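Folding on the bed or at a table? (Wastlow home board, Laundry)

plirkari_70
Moved into my sister's old room on August 29, 2022 and there's no table in it, so all the laundry gets folded on the bed. The cover is a shiny quilted thing with big red flowers, pretty, but shirts slide all over it! Dark stuff I do first, in half and then flat.
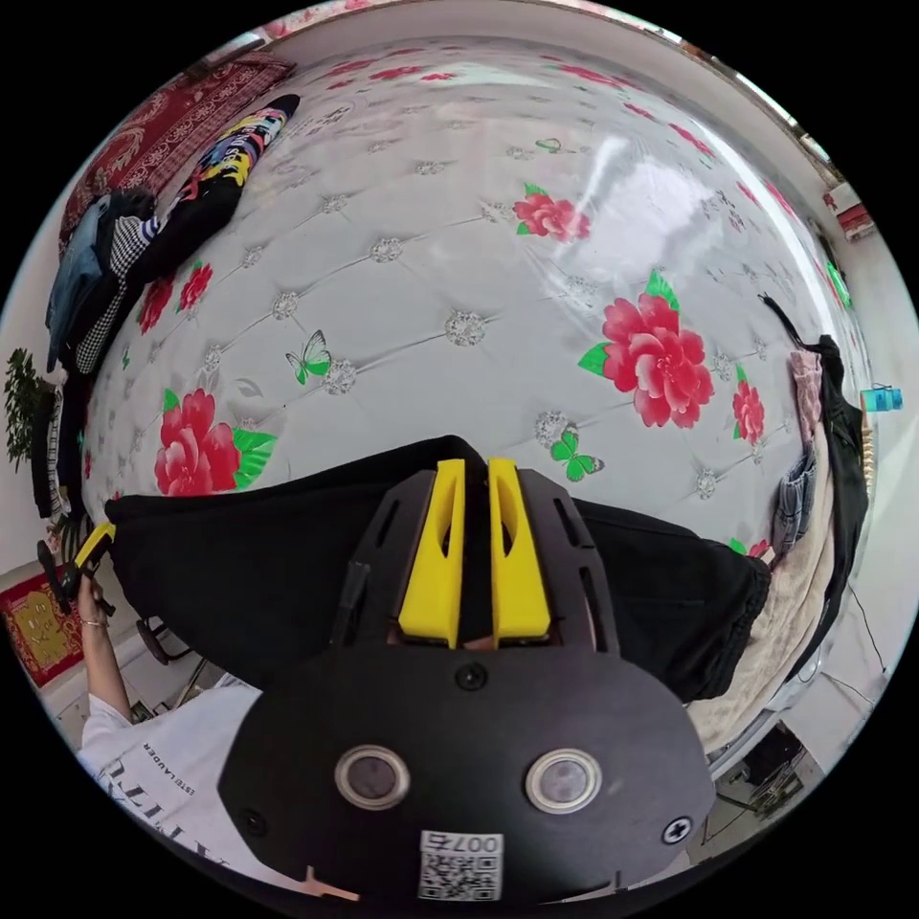 Black one folded, the rest of the clothes still along the edge.

drirnier238
A bed is too soft. You lean on it, the pile tips over, you start again. Get a cheap folding table.

plirkari_70
And put it where lol. My trouble is the heap more than the folding - I dump it all by my pillow and then dig.

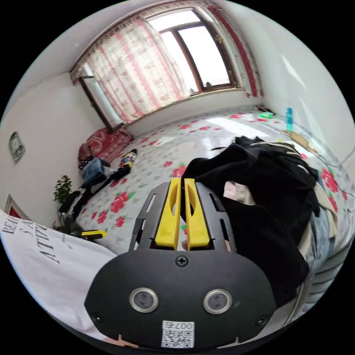 Big heap on one side, little pile with the jeans on the other.

mossy416
Sort before you fold. Jeans, tops, then anything with a hood. I disagree about the table btw, I've done mine on a bed for years and my back likes it fine.

plirkari_70
OK but where do blankets go in that order? My fleece one takes up half the bed, and I end up with jeans on top of it and a jacket hanging off.

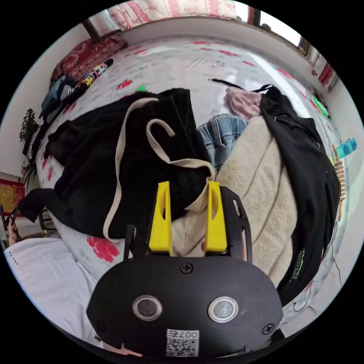
drirnier238
Blanket goes first, always. Fold it, get it on a shelf and you've got your bed back. And tote bags belong on a hook.

mossy416
Nah, blanket last. It makes a good non-slip base if your cover is slick.

plirkari_70
Ooh, I like that. Trying it in September when the sweaters come out (my Pyo hangers should be here by then). 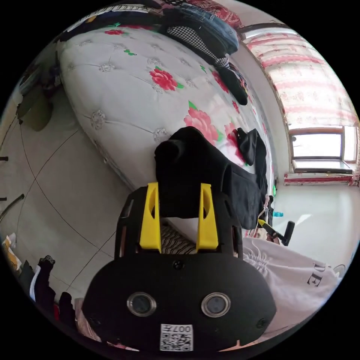 Black again, and the jeans still waiting up top.

drirnier238
Still say table.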